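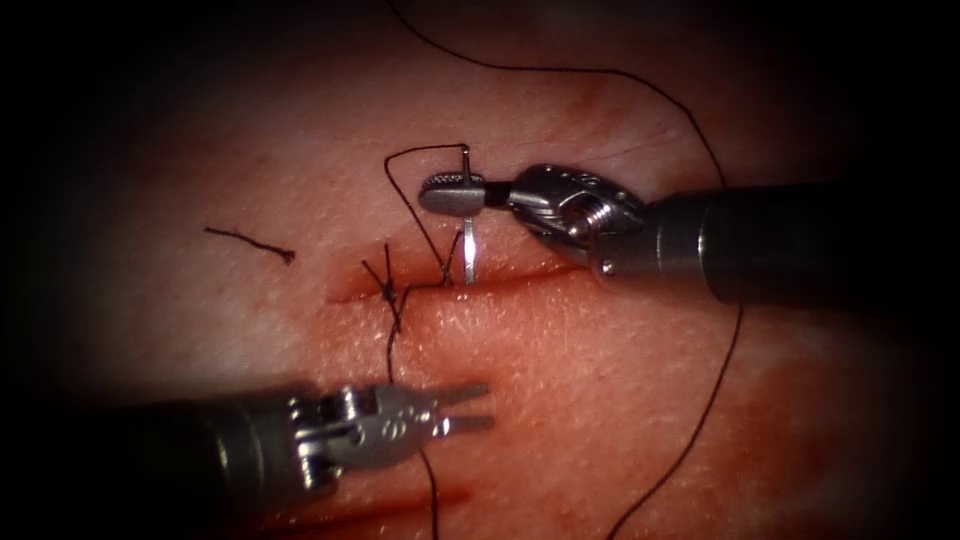 My first afternoon driving Salgado

I finally got a seat at the console! Tsion Jemal talked me through it from the next chair, and I came home grinning, with sore thumbs. Salgado is our suturing robot. It learns from people, so someone has to sit there and sew by remote control while Prultar (the recording software) saves every move of both arms.

Right hand drives the needle, left hand grabs. Easy to say.
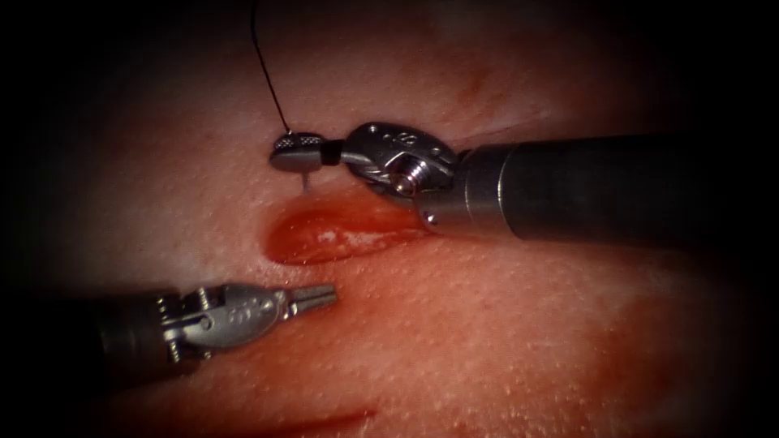

The hard part for me was letting go. With my own fingers I'd just feel when the thread was snug, but at the console I only have my eyes, so I went painfully slow. Tsion says slow is fine as long as it's steady. Long pauses are worse, and she trims those out later.

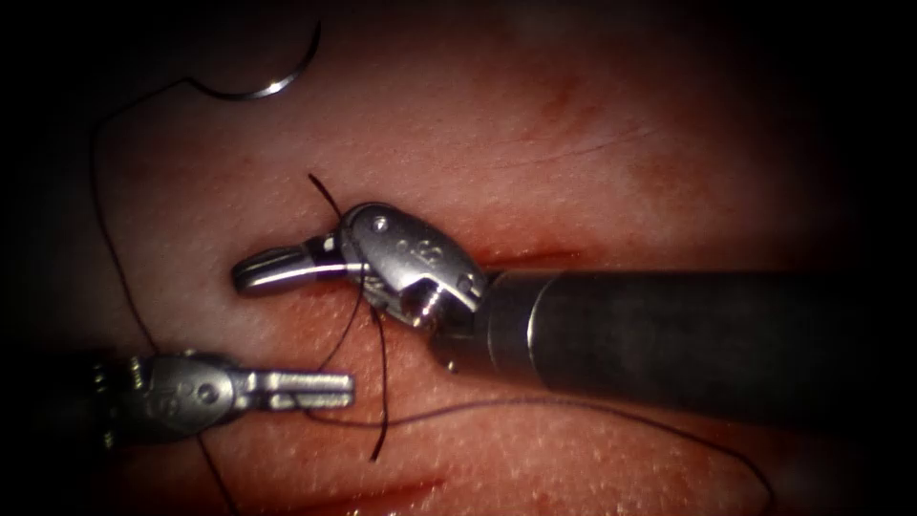
We saved 12 runs, and the full set is now at 1,355. Farah Wattimena did 736 of those herself (her knots are gorgeous, I'm so jealous).
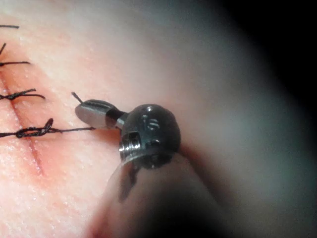 Knots took me forever, by the way. My best one still ate up 45 seconds, and I yelled like I'd won a race. I'm booked in for another session and I've been practicing loops on a shoelace at the kitchen table.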